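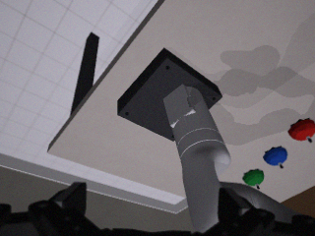
Drokwood sim package, trial notes

18 May 2020

Second session with the Drokwood trial license. Şengül got the installer through yesterday, so I skipped the setup pages and went straight to the tabletop pick task. Kojo wants a yes or no before he talks to Lomeo about the renewal on the old package, so these notes are mostly for him.

Loaded the stock workcell: table, arm on its mounting plate, two-finger gripper, tiled room. Left the red, blue and green pieces where the scene file puts them. Camera on the wrist mount, default lens, default lights. I want to see what a new user gets before anyone starts tuning.

Things noted while stepping through the approach:

Shadows are heavier than I expected. Several lights, all on, and the arm's shadow breaks up into overlapping patches of different grays. Good for training a detector that has to live in a real shop, bad for the simple color threshold Naledi wrote in December. Her script called one of the dark bands an object twice. I lowered the saturation cutoff and it stopped.

Render has a fine grain on it even on flat surfaces. Could not find the setting in the menu. Manual says "sample quality" takes a number up to 400 but does not say what the default is. Wrote to their support desk and got an automatic answer.

Collision shapes on the fingers look like simple boxes when the overlay is turned on. Fine for blocks. For the round pieces I would like something closer to the mesh – ask if that is in the paid tier.

Reset is quick. Joint state comes back the same each time, which the old package never managed for us.

The wrist view is the part I care about, so I spent most of the session there. With the piece low between the fingers the gripper body hides most of it, and you are down to the top of the dome.

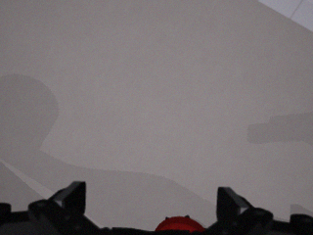

I tried tilting the camera mount a few degrees forward in the config file. The change took, but only after a full restart of the scene, and the log gave no warning that it had been ignored the first time. Lost a good part of the session on that. Khanyisile, if you pick this up, restart after every mount edit.

Export: wrote 3000 frames with the color and depth channels both on. Job stopped at 91 percent the first time with a disk message, my fault, wrong drive. Second run finished. File names are padded properly and the depth files open in our viewer without conversion. Segmentation labels are in a separate folder with their own numbering, so the loader will need a small change.

Price: the quote Piroska forwarded covers 2 seats and does not mention support hours. Van der Merwe's quote did, so we can't compare them yet. Piroska is asking.

Where I am so far: good enough to keep testing. Physics seems steady, export is better than what we have, documentation is thin – the camera chapter especially. I would not sign before we hear about the finger meshes.

Next:
Rerun Naledi's script on the full export with the new cutoff
Turn the lights down one at a time and save a set for each
Try the Trakilville bin scene if the license lets us open it
Move the exports off my local drive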